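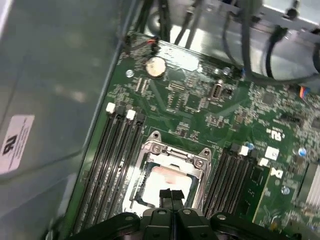 pestden_surplus: The position at Pestden is that a retired computer remains public property until it has been struck from the asset register, and the strike date should be the date the receiving party signs for it. I would ask the original poster to confirm whether the Omden draft treats removal from a desk as the end of the library's responsibility. As I read paragraph 4, it does.

omden_operations (original poster)
Thank you for the prompt reading. The intention of paragraph 4 was to release the branch manager from daily responsibility once equipment has been collected. It was not meant to end the library's ownership. I accept that the wording permits the other reading, and I will propose the following in its place:

"Collection of equipment from a branch transfers custody to Central Operations. Ownership remains with the Library until a disposal record has been signed by the recipient."

For members joining the thread, the background is as follows. Our library district replaced its public access computers in April, along with most of the staff machines. The register lists 159 desktop units as awaiting disposal. They are held in a locked room on the lower level at Omden. The governing body has asked for a written disposal policy before any of them leaves the building, and I have been given the task of preparing it. Comments from other districts are requested on three matters: who may receive surplus equipment, what must be removed from it beforehand, and whether parts may be kept back for our own repairs.

wistus_county_lib
Wistus adopted a policy of this kind some years ago, and my comments are based on our experience with it.

On recipients, we allow transfer to schools within the county, to registered nonprofit organizations, and to a licensed recycler, in that order. Staff members may not receive equipment, whether by gift or by purchase. That rule was unpopular when it was introduced. It has saved us a great deal of correspondence.

On removal, all storage drives are taken out and destroyed. We do not accept erasure as a substitute.

On parts, we allow nothing to be kept back. A machine leaves complete, apart from its drive, or it goes to the recycler. I would urge Omden to adopt the same rule. Once a repair shelf exists, it fills up with items that appear on no register and that no auditor can trace.

mosquera_branch_systems
I must respectfully disagree with the previous poster on both of the last points.

Mandatory destruction of drives makes the equipment much less useful to a small school. The cost of a replacement drive is modest for a county, and it is a real obstacle for a school with no equipment budget. Mosquera permits erasure by an approved method, with a signed record for each serial number. Drives that cannot be erased are destroyed. Our auditors reviewed this arrangement and made no finding against it.

As to parts, the Wistus rule discards usable memory and power supplies while the same library continues to buy them for machines still in service. I do not believe the public is well served by that. Our policy allows parts to be retained if they are entered in the stock ledger on the day of removal and issued against a repair ticket. The ledger is one page. It does not require additional staff.

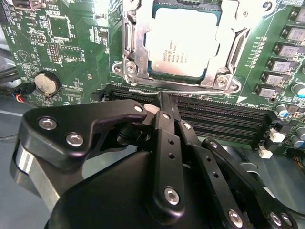
Paragraph 7: Retained Parts (text as circulated)

omden_operations (original poster)
I am posting the draft text in full so that members can comment on the wording itself.

7.1 Central Operations may remove and retain parts from surplus equipment where the parts are suitable for the repair of equipment in service.
7.2 Each retained part shall be recorded with its description, its serial number where one exists, and the asset number of the unit from which it was taken.
7.3 A unit from which parts have been retained shall be described accurately on the disposal record.
7.4 Parts not used within 2 years shall be disposed of in the same manner as surplus equipment.

pestden_surplus
Paragraph 7.3 is too general. "Described accurately" will mean one thing to a technician and another to the person completing the form. I recommend a fixed schedule attached to the disposal record, with a line for each major part and a box to show whether it is present. The recipient should initial the schedule and sign the record.

I would also delete the words "where one exists" from 7.2 and require a local stock number for any part without a serial number. Otherwise the exception will soon become the practice.

wistus_county_lib
I support the schedule if parts are to be retained at all, although my objection to 7.1 stands. I would note that the draft places the removal of a part, the entry in the ledger, and the issue of the part in the hands of the same office. That is a control weakness, and it will be reported as one. At a minimum, the ledger should be kept by Finance.

mosquera_branch_systems
A ledger kept by Finance would be reasonable in a large district. In ours, Finance is located in another building and would be recording items it has never seen. We answer the same concern with a quarterly stock check carried out by a person from outside the department. I would suggest that the policy name the control and leave each district to decide which office performs it. 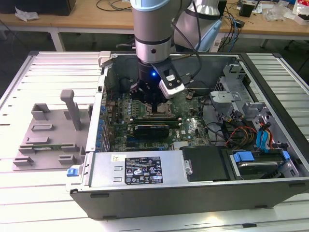

omden_operations (original poster)
The recommendation for a fixed schedule is accepted, and I have begun to prepare one. The difficulty is the level of detail. Our register describes every machine as "desktop unit" and records nothing further. The open tower in the photograph has a graphics card in one of its slots, and the register entry would read the same if the card were gone. A school that expected a card and received a unit without one would have a fair complaint. I am therefore inclined to list the processor, memory, graphics card, power supply and drive, and to leave cables and fans off the form. I would be grateful to know whether other districts go further than this.

With regard to the ledger, I will raise the matter with our Finance office before the next draft is issued.

pestden_surplus
We list the same items and also the case key, where the model has one. Missing keys have caused more calls from recipients than any other single matter.

quiet_reading_room
I represent a small town library and have followed this discussion with interest. May I ask whether the policy is intended to cover donated equipment as well? Several of our computers were given to us by a local business on the understanding that they would be returned or destroyed when we had finished with them. I would not want a general policy to override that understanding.

omden_operations (original poster)
The draft does not address donated equipment, and it should. I propose a new paragraph stating that equipment received under written conditions shall be disposed of in accordance with those conditions. Where there are no written conditions, the general policy would apply.

wistus_county_lib
I would caution against the last sentence. In a small library the conditions are very often verbal. The donor should be contacted in writing and given a stated period in which to reply. If no reply is received, the general policy may then be applied and the letter kept on file.

quiet_reading_room
That would meet our needs. Thank you.

mosquera_branch_systems
I agree with Wistus on this point and am pleased to be able to say so.

May I return to the matter of drives? The Omden draft is silent on the method of erasure, and silence will be taken as permission to use whatever is at hand. Public access machines may hold patron information even where the library believes that its session software clears it. Staff machines certainly do. The policy should name the approved method in an appendix, so that the method can be updated without reopening the whole document.

wistus_county_lib
Or the drives may be destroyed, in which case no appendix is needed. Wistus has destroyed every drive since its policy took effect and has never had to explain a record to a patron.

mosquera_branch_systems
Nor has Mosquera. I believe we have both stated our positions clearly, and I will leave the choice to Omden.

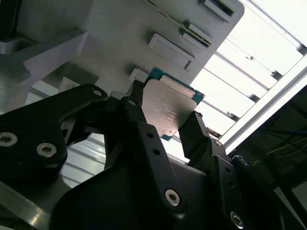
Processor, heat spreader visible.

omden_operations (original poster)
A further question has come from our own technical staff, and I pass it on for comment. Paragraph 7.2 requires a serial number where one exists. On a processor the markings are small, and staff have asked whether the part description is sufficient for the ledger. My preliminary view is that a local stock number on the storage bag would be acceptable, in line with the Pestden suggestion above. Labels should not be placed on the part itself.

pestden_surplus
Agreed. We number the bag and write the asset number of the source unit beneath it. The bag is kept until the part is issued, and is then attached to the repair ticket.

wistus_county_lib
I have no objection to the bag system as such. Please record that Wistus continues to recommend against retention.

omden_operations (original poster)
So recorded. The revised draft will contain the new wording of paragraph 4, the schedule of parts, the paragraph on donated equipment as amended by Wistus, and an appendix on erasure. For the first transfer we expect to offer almost 100 units to schools, with the remainder held until the schedule has been tested in practice. Written comments on the present draft will be accepted through 24 October 2022 and should be posted in this thread so that all districts may see them.

quiet_reading_room
Would Omden be willing to share the blank schedule when it is ready? We would prefer to adopt an existing form.

omden_operations (original poster)
Yes. It will be posted here together with the revised draft.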